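Business & Tech | Companies
14 comments · 76 shares

How Curkico took the counter from Ornside

When Curkico first showed its payment terminal outside its home market, the people at the Ornside stand did not walk over to look at it. They had no reason to. Ornside had sold terminals to shops, gas stations and hotels for a generation, and in many places the word "Ornside" was simply the word for the small gray machine next to the cash register. Curkico had a folding table, a printed banner with one spelling mistake, and a device which looked very much like everybody else's.

The difference was on the price list. Ornside asked $596 for its basic model, plus a yearly contract for the software. Curkico asked $131, and the software was included for as long as the shop used the machine.

Inside Ornside, the first reaction was to laugh. The second one, a few months later, was to call the lawyers. The company sent letters to its dealers in which it warned them that the Curkico machine could be based on copied designs, and that a dealer who sold it might have to answer questions in court. No case was ever brought. I have read one of these letters. It is four pages long and very polite, and it does not name any design that was copied.

The letters had an effect, but it was the opposite of the one intended. Several dealers had never heard of Curkico before the warning arrived. Ugwu, a distributor which had worked only with Ornside for 11 years, ordered a small number of the new terminals in order to see what the trouble was. By the end of the following spring it was selling more of them than of the old ones.

It is easy to tell this as a story of a cheap product which beats an expensive one, and Ornside's managers liked to tell it in this way, also to their shareholders. I think that it is only partly true. When I visited the Bevircombe office, where Curkico keeps its support and testing teams for the region, I was surprised by how much of the work had nothing to do with making the machine cheaper. A large part of it was about returns. Each broken terminal was opened within two days, and the reason for the failure was written on a list which the designers had to read every morning. The paper roll cover, for example, was changed three times in one year, because shop workers opened it with a coin.

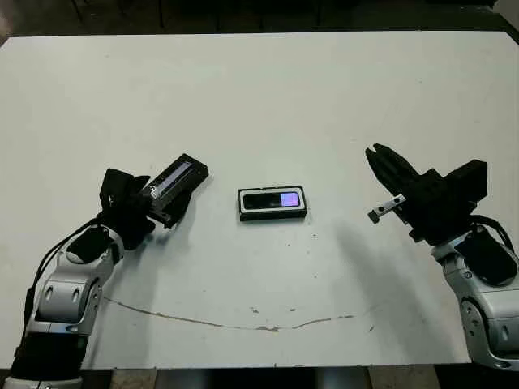
Price was only what opened the door, one dealer told me, and the thing that kept it open was the telephone. With Ornside you explained your problem to a call center, the dealer said, then you explained it again to a second person, and in the end you received a form. With Curkico you got an engineer, sometimes at eleven in the evening, who perhaps did not speak very good English but who had the same terminal in front of him.

I heard similar things from shops. They did not love Curkico, and several complained about the screen, which is hard to read in sunlight. But they had the feeling that a complaint went somewhere.

Ornside did finally lower its prices, in a September when its share of new orders in the region had already fallen to roughly a third. It also removed the yearly contract, and presented this decision as a gift to loyal customers. By then many of the loyal customers had done the calculation by themselves.

What I find more interesting is what happened with the older, larger clients. The hotel chains and the fuel companies stayed with Ornside for much longer than the small shops. For them the terminal is connected to booking systems, to accounting, to loyalty cards, and to change it means a year of work. Ornside earns most of its money there today, and its newest models are built for these clients. It has more or less left the corner shop to others.

Curkico is now preparing to enter this part of the business too, and it has raised its prices twice. Its newest terminal comes with an optional service plan, paid yearly. When I asked in Bevircombe if this did not look a little familiar, I was told that the plan is completely different, and that the details would be sent to me by e-mail. I have received them. They are four pages long.

Filed under: Payments, Hardware, Competition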